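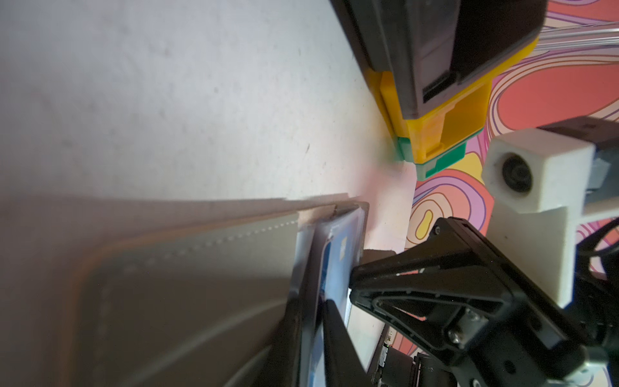
Photo: Prurneck Post

Voddale high street traders drop £5 card minimum

Shops in Voddale are scrapping the £5 minimum spend on cards, with over 80 businesses signed up by this morning, November 4, 2020.

The move follows months of grumbling from shoppers. Many stopped carrying cash in March and never really went back to it. The last bank branch in town shut two years ago and the cash machine outside the post office has been out of order for a fortnight — again.

Afonso Valente, who runs the Gelo ice cream parlour on Mill Lane and chairs the traders' group, said the minimum had to go.

"You can't ask somebody to spend a fiver when all they want is a 99 for the little one," he said. "We were turning people away at the door. Daft."

Fees are the sticking point. Small shops pay a cut on every card sale, and on a newspaper or a pint of milk there is not much left over. Valente said his own card charges came to £1132 last year. He expects that to go up, but reckons extra trade will cover it.

Not everyone is keen. Trajkovski, the shoe repair and key cutting shop by the bus station, is keeping its minimum for now. A notice in the window says the owners will look at it agian in the new year.

The traders' group asked shoppers for their views over the summer and got 2830 replies, most from Voddale itself but a fair few from Prurneck and the villages. The minimum spend came out as the top complaint, ahead of parking. A first for parking.

Cash will still be taken everywhere. The group was firm on that after older residents raised worries at last months meeting, held online.

Window stickers are being handed out this week. The council has put in £3000 towards printing and a leaflet for smaller shops on how to compare card machine deals. Copies from the library, click and collect only.

Market stalls are not part of the scheme yet. Talks with the stallholders are due before Christmas.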